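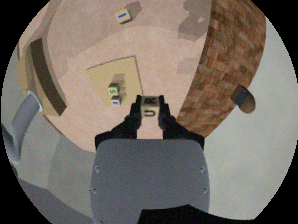 Teaching by demonstration is a way of programming a robot in which a person shows it a task, either by moving the arm by hand or by steering it from a distance, and a program then tries to copy what was shown. It has been sold for years as the end of hand-written robot code, a claim that deserves more doubt than it usually gets. Stacking is the standard test. In a simulated version, the gripper holds a letter cube between two black fingers while two more cubes are already stacked on a square mat, and the robot is expected to learn the job from recordings of people doing it. The job looks easy because a toddler can do it, and that says little about how well the copying works.

Methods

In hand guiding, the teacher takes hold of the arm and pushes it through the motion while the joints record their positions. This needs no extra equipment beyond an arm that can be moved safely by hand. The drawback is that the teacher's own hands and body tend to get in the way of the cameras, and the forces recorded are partly those of the person pushing.

In remote control, often called teleoperation, the teacher stands or sits apart from the robot and uses a joystick, a handheld tracker or a smaller copy of the arm. The recordings are cleaner, but the teacher usually loses the sense of touch. Many first-time operators squeeze too hard or stop and start, and those habits end up in the data along with the skill. Simulated tasks are mostly taught this way, as there is no real arm to hold.

Claims and results

Supporters say that a modest number of demonstrations can replace weeks of programming. The figures behind such statements are hard to compare. The Geum project, led by Yoon-hee Ra, reported that 100 demonstrations were enough for its simulated stacking task. A later attempt to repeat the work, described by Yi-an Cheon in a note dated Thursday, March 2, 2023, used 980 and still saw the stack fall in 31 percent of trials once the starting positions were changed. Ra replied that the second group had used a different controller and less experienced teachers. Both points may be true – and both suggest that the method depends on things the original report left out.

The Flitbridge company, which sells a remote-control kit named Brakus, advertises that a new operator can be trained in 35 minutes. Its literature does not say what the operator can do at the end of that time. Buyers have been left to find out for themselves.

Criticism

The most common complaint concerns what counts as success. A trial may be scored as passed when a cube touches the one below it, even if it slides off a moment later. Other groups require the stack to stand for several seconds. Published success rates seldom make the difference plain.

A second complaint is about simulation. Friction between blocks, slack in the fingers and small delays in the controls are all simplified, and a policy trained on such data may have learned the quirks of the software. The Valtitz workshop asked authors in November to list every setting changed between training and testing. Few of the papers that followed did so in full.

A third is that failed demonstrations are often thrown away before training, and the number discarded goes unreported. A teacher who needs several tries for each usable recording costs far more than the headline count implies.

See also: Hand guiding; Teleoperation; Robot grippers; Pick and place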